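Home | News | Opinion | Budget | Letters | Contact

Search this site Enter keyword Go

The arm is the cheap part

By Lizelle Pillay
Wed 3 September

Gerthorpe wants a robot arm for its packing centre, and the quote from Stivard has one large friendly number on the front page. I read the other pages. Fingertips, mounts, training and the yearly service plan are all priced separately, and the labour to set it up is "to be advised".

I have sat through enough equipment purchases to distrust that phrase. When we bought the label line in March, the same words turned into $4000 before it had stuck down a single label. 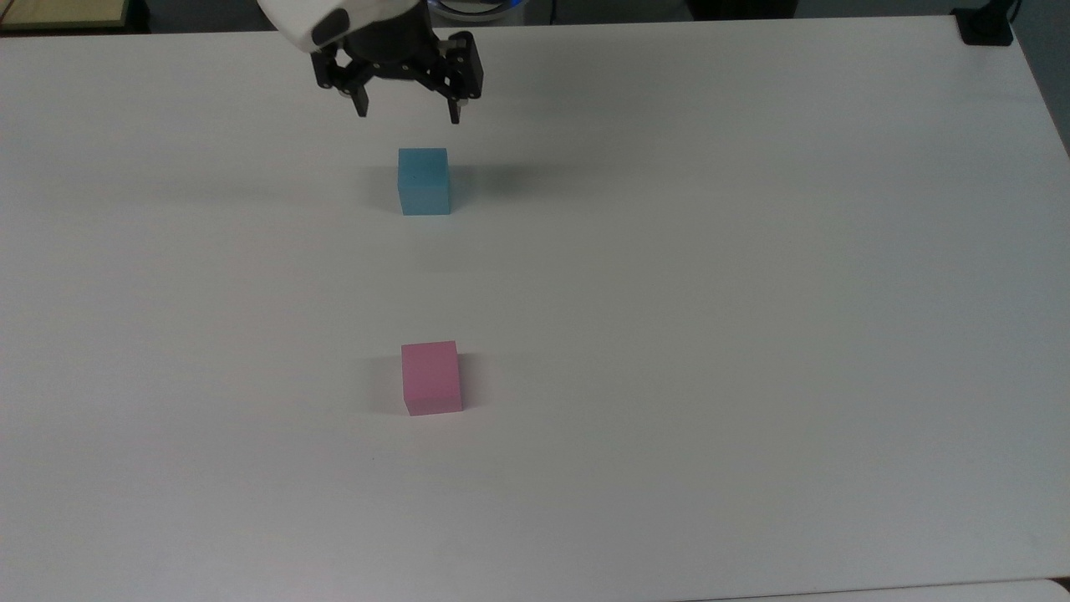 Budgets for automation ought to start with the job, and ours started with the catalogue. The centre packs 182 different items, some of them soft, some in bags that slump. Two cubes on a bare white table, one blue and one pink, with plenty of room between them, are a fair place to begin learning. They are a poor basis for a payback figure. I'd want the trial priced on our own shelves, with our own clutter, and the hours of whoever stands beside it written down.

Stivard's payback sheet says 17 months. It assumes the arm never waits for anyone, and it leaves out floor space altogether - a strange thing to forget in a building where we already stack cartons in the hallway.

Lease one for a season, keep the centre's own log, and vote on the purchase after that. If the supplier won't lease, that tells us something about the resale value.

Comments (3)

pkd_north: Ask what a spare set of fingers costs. We did, and went grey.

Maureen T: The label line is still jamming, by the way.

forklift88: Disagree, you have to start somewhere. Leasing always ends up dearer.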